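Plier ses t-shirts, la méthode en trois gestes et mes doutes

Je me méfie des gens qui sourient en pliant du linge. Depuis avril on m'envoie des liens vers la méthode Purnita, celle qui promet un tiroir impeccable en 30 jours, et j'ai fini par lire le livret en entier. 302 pages, dont une bonne moitié sur la respiration. Pour des chaussettes et des t-shirts, c'est long.

Le principe tient pourtant en peu de mots : on pose le vêtement sur une surface claire et dégagée, on cherche l'encolure, on rabat les côtés, on replie en hauteur. Le livret insiste sur la surface. Pas le lit, pas le canapé, pas les genoux. J'ai toujours plié sur le lit et je ne crois pas que mes t-shirts en aient souffert, mais admettons. 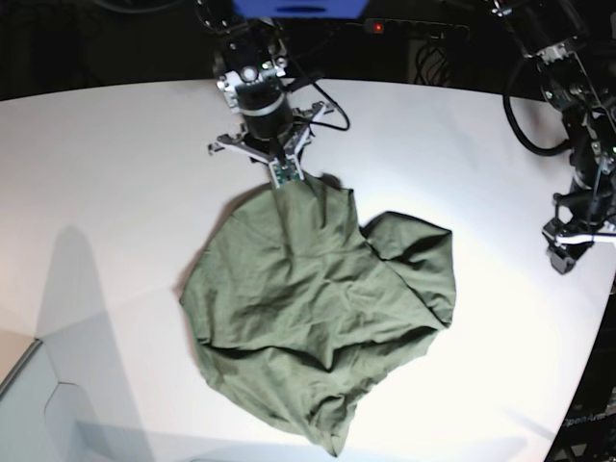 Ce qui me gêne, c'est que toutes ces méthodes commencent au moment où le vêtement est déjà à plat. Étape 1, « étalez le t-shirt ». Merci bien. Chez moi il sort du panier en boule, avec une manche coincée quelque part à l'intérieur, et c'est là que part tout le temps. Le pliage proprement dit prend 9 secondes d'après le livret. Je veux bien le croire, à condition de ne pas compter le reste.

J'ai essayé de tirer par le haut, d'un seul point, en laissant pendre. Les plis partent en éventail et on se retrouve avec un chiffon pointu. À deux mains, une sur chaque épaule, c'est déjà mieux – encore faut-il trouver les épaules. Sur un vert olive uni, sans motif ni étiquette visible, je prends une fois sur deux l'ourlet pour le col.

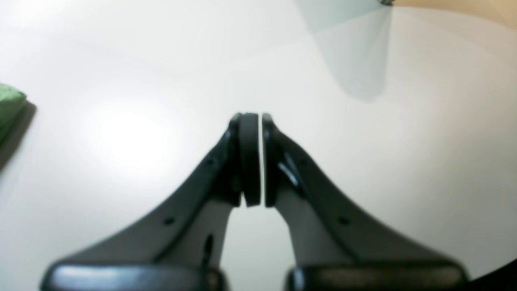 Reste la question de la table. Le blog de Grinovmont, que je lis surtout pour m'énerver, soutient qu'il faut un plateau blanc et mat, sans nappe, et que la couleur change tout. J'étais parti pour en rire. Bon, sur un blanc lisse comme celui-là, je reconnais qu'un bord de tissu foncé se repère tout de suite, et que rien n'accroche le regard autour. De là à racheter un meuble, non. Un drap blanc bien tendu doit faire le même travail.

Grinovmont annonce aussi 1000 pliages avant que le geste devienne automatique. Je ne sais pas d'où sort ce chiffre. Pour l'instant mes piles penchent toujours à gauche et le tiroir du bas ferme mal – comme avant le livret, donc. Je continue jusqu'à la fin du mois et je revends les 302 pages.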